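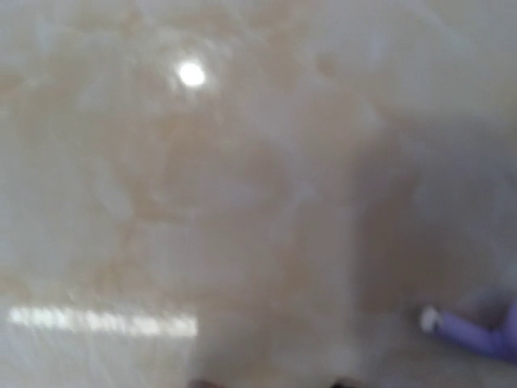 Firdevs Kılıçarslan me escribió que una superficie pulida se limpia con agua templada, un paño y nada más, y que todo lo demás que tengo debajo del fregadero sobra. Le hice caso a medias. Llevaba meses peleándome con los reflejos y con los cercos, y cuando uno pelea con algo tanto tiempo acaba comprando botes.

Resumo para quien no haya leído las entradas anteriores. Cuando nos mudamos a Melumthorpe decidimos que la cocina tendría una superficie de trabajo clara y brillante, con dibujo de piedra. Yo quería algo mate. Perdí la votación, dos a uno, y ahora soy el que la limpia.

Lo primero que aprendí es que el brillo engaña. Con la lámpara encendida se ve la luz y no se ve la suciedad. Paso la mano y noto el azúcar o la gota seca de aceite que el ojo no encontró. Desde entonces limpio con la luz del techo apagada y con la de la ventana entrando de lado. Me agacho un poco, miro a ras y ahí están las marcas. Es incómodo para la espalda, pero se tarda menos que repasando a ciegas.

Lo segundo es el paño. Tenía una caja de trapos viejos de camiseta y los usaba para todo. Sueltan pelusa, y sobre un fondo crema la pelusa oscura se ve desde la puerta. Compré unos de microfibra de Flarkdale, un paquete de 4, y los separé: dos para mojar y dos para secar. Se lavan sin suavizante. El suavizante deja una película y luego el paño la reparte por donde pasa, que es lo que me estuvo ocurriendo durante todo el invierno sin que yo supiera por qué.

La rutina que sigo ahora es corta:

Retiro las migas en seco, con un cepillo blando.
Paso el paño húmedo, bien escurrido, en pasadas largas y en una sola dirección.
Seco enseguida con el otro paño, antes de que el agua se evapore sola.
Si queda un punto pegado, apoyo encima el paño mojado un par de minutos y no rasco.

El secado es lo que más se nota. El agua de esta zona tiene mucha cal y cada gota que se deja deja un cerco. Antes limpiaba bien y me iba, y a la media hora parecía que no hubiera hecho nada.

Hay una cosa que todavía no he resuelto — las manchas que no son manchas. El dibujo tiene zonas beis y zonas más pálidas, sin un borde claro entre unas y otras, y hay días en que froto una veta creyendo que es café. Malsha Seneviratne me propuso hacer una foto con la superficie recién limpia y compararla después. Lo intenté, pero los colores cambian tanto según la hora que la comparación no me sirvió. Por la mañana todo tira a gris, por la tarde a tostado.

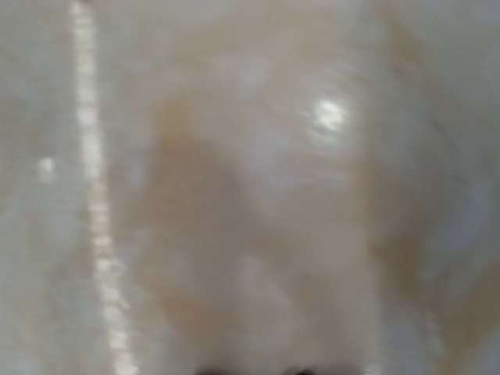 Brillos y manchas de color, muy de cerca.

De los botes he conservado uno, un jabón neutro de Lastarden que uso para la grasa, unas gotas en un cubo. El vinagre lo he desterrado de esta parte de la casa. Imtiaz Dissanayake sostiene que un material pulido lo aguanta si se aclara rápido. Puede ser. No sé con seguridad de qué está hecho el mío, porque la factura del piso anterior y la de este se mezclaron en la mudanza, y prefiero no comprobarlo con ácido.

También he cambiado lo que dejo encima. Antes había un frutero, el aceite, la sal, el correo y un cargador. Cada objeto obligaba a levantar y volver a poner, así que acababa limpiando alrededor. El aceite ha ido a un armario, sobre una bandeja. El correo sigue sin sitio fijo.

En total son unos 80 segundos al día, medidos con el reloj del horno, y una limpieza más larga cuando toca cocinar para gente. En septiembre vienen mis primos y veremos qué tal resiste. Si alguien tiene un método para distinguir una veta de una gota de café sin agacharse, los comentarios están abiertos.

Este sitio utiliza cookies propias y de terceros para mejorar la navegación. Si continúa navegando, consideramos que acepta su uso. Aceptar | Más información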